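Section 4: Swapping the processor in an older office tower

I've done this swap more times than I care to admit, mostly on machines like the Dell I'm using for this guide, so I'll just tell you how I do it. Read the whole section before you touch anything (please!).

1. Shut down, pull the power cord, and hold the power button for 10 seconds.

2. Lay the tower on its side and take the side panel off. I like a flat metal bench for this, but a clean table is fine.

3. Get the cooler off and wipe away the old paste. Ottó Bíró, who wrote the first Bickerstaff version of this guide, used coffee filters, and I still do.

4. Lift the old chip straight up and set it down somewhere flat. Always hold a processor by its sides, with the gold contacts left alone.
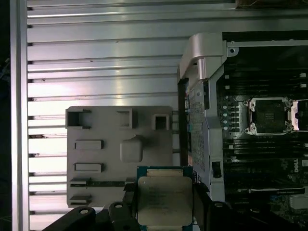
CAUTION: Don't slide or wiggle the chip in the socket. If it doesn't want to sit, take it out, check the corner marks, and start over.

5. Lower the new chip in level. No pushing, it should drop into place under its own weight.

6. Close the retention piece. It takes more force than you'd think, and the first time I did it I was sure I'd broken something!
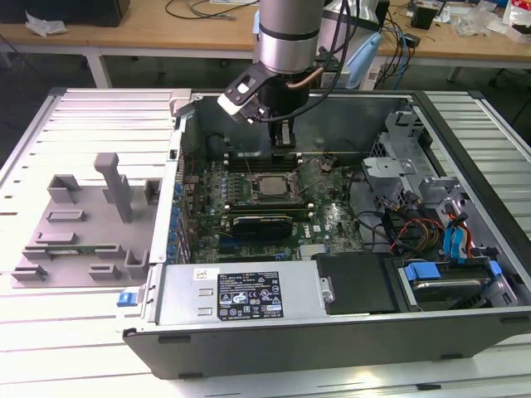 Note: leave the drive and power cables plugged in if they're out of your way. I used to unplug everything, and then I'd spend half an evening putting it back.

7. Put on a small dab of fresh paste (I buy Dritell), then refit the cooler, tightening the screws a little at a time in a cross pattern.

8. Plug in the cooler fan before you close up. Go to Section 5 for the first boot.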